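Workshop notebook, textile repair and care
28 January 2024

Started at nine. The heating was off all night, so I did the paper work first and left the washing table for later.

Yesterday the last two bags of the Garnik order came in. These are winter clothes from a family home, mixed sizes, to be sorted, checked for holes, folded and sent back. The agreed work is sorting and small repairs only. No dyeing, no reshaping. I write this again because in the last order we reshaped a cardigan which was not in the agreement, and then we had to talk about the price for a long time.

Weighing first. Bag one was 688 grams with only thin things in it, bag two was much heavier and I weighed it in two parts. The small scale does not go above 2000 grams and it shows an error before it reaches that, so please do not trust it near the top. The big scale is still with the floor people.

Knitwear

I am trying to make one rule for ribbed knits, for all of us. Until now each person folds them in their own way and the pile on the shelf looks different every week. What I have so far:

Lay the piece flat and let it rest a few minutes before you touch it again. If it was in a bag under other things, the ribs are pressed to one side and they need time. I did not believe this at first, but I compared two sleeves of the same sweater and the rested one was easier to fold straight.

Do not pull at the cuff to make it straight. Pull at the body, a little, with flat hands. The cuff is the part which gets wide first and it does not come back.

Never hang ribbed things, also not for one hour. The old wooden hangers from Trummer are for shirts and coats only. I have put a paper note on them.

Small knit pieces (hats, single cuffs, collars kept for repair yarn) go in the shallow drawer and are not folded at all. Lay them loose. A fold in a small thick piece makes it stand up and then the next thing slides off.

Dark grays are a problem in our light. Under the tube lamp I cannot see the difference between dark gray and black, and two times this month we mended gray with black yarn. From now the yarn should be chosen at the window, in the morning. Today was cloudy but still good enough until almost 3 in the afternoon.

Moths: found none in the Garnik bags. One small hole in a dark pullover looks more like it was caught on something, the thread end is clean. Closed it with four stitches from the inside. I put the pullover in a separate paper bag for one week anyway.

Folded stacks

We discussed on Friday if stacks should go by color, by owner or by weight of the cloth. My opinion is still by weight, heavy at the bottom. When you sort by color it looks nice, but a thick thing lands in the middle and the whole stack leans. By owner is correct at the end, when everything goes back, but it is not practical during the work.

Today I tried it with a stack of mixed things. The fold is in thirds lengthwise and then in half, with the round side to the front. With the round side in front you can take one out without opening the others. For children's tops the thirds are too narrow, so fold these in half only. For pants I am not satisfied yet. The waistband is always thicker than the legs and the stack goes up on one side. Maybe turn every second one. I will test it tomorrow with the work pants, we have enough of them.

A stack should not be higher than the width of the hand with the fingers open. This is not a scientific measure, but everybody has it with them.

If a stack has to wait on the floor, put a clean sheet or paper under it. We forget this often when we work at a customer's place, I also forget it.

Bedding

The Zalico people asked if we can also take comforters. I looked at what is possible. The shiny kind, satin or similar, is difficult for three reasons. It slides when it is folded, it shows every wrinkle, and the needle leaves a mark if you must open a seam again. The quilted mattress covers are much easier, and the edges are usually the only part which needs work. A printed or woven border hides the repair stitches quite well, if the thread has the same color as the dark part.

For comforters I would propose: fold loosely, do not press the air out, do not use vacuum bags. Put them on the bed or on a wide shelf, never under books or boxes. Wrinkles go out in one or two days by themselves. Ironing only through a cotton cloth and on low, and test it on the back corner.

Labels. Please do not cut the labels from the mattress covers, also when they are scratchy or gray from washing. I had one last May with no label and spent the whole afternoon to find out if it can go in hot water. It could, but I found this out by a test on one corner, and it is a slow way.

I told Zalico that we can answer after the price list is finished. Price per piece and not per kilogram, in my view. A comforter weighs nothing and takes the whole table.

Rugs

Only a short note. Printed rugs with light flowers on blue should be brushed in the direction of the pile, with the soft brush, before any clothes are put down on them. Lint from dark knits goes into the light parts and stays there. The sticky roller takes away most of it, but the roller leaves glue if it is an old one. I threw away the old one. The new ones are in the Trureo box under the sink, together with the spare needles, which should not be there.

Things to buy or find

Gray darning wool, two tones darker than the one we have. I need to bring a sample, the numbers on the band are not the same as in the catalog.
Paper bags, medium.
Soft pencil for marking.
Batteries for the small scale. The error at the top of the range can come from weak batteries, I did not think of it before lunch.
The second pair of small scissors is missing again.

Numbers for the order book

Garnik, ticket 134. Sorting is finished, repairs not. Open are one zipper, two loose hems and the elbow of the brown cardigan. For the elbow I will first ask if they want a patch or a darn. A patch is faster but it will be seen. If they do not write back until Wednesday, I make the darn, it was their wish the last time.

Late afternoon

Went back to the ribbed knits and repeated the resting test with a thicker one. Same result, but it needed longer, more like half an hour. So the rule should say "a few minutes for thin, half an hour for thick". I will write it on the card over the folding table, with the big pen.

Also I noticed that I fold faster when the soft things lie on my left and the finished stack is on my right. Left-handed colleagues should try the opposite and write here if it is the same for them.

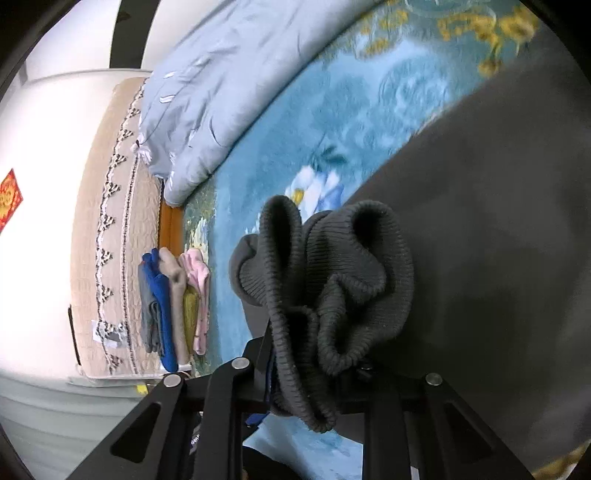

Tomorrow first the pants, then the zipper. The folding table has to be wiped before the light items come on it, there is pencil dust near the front edge.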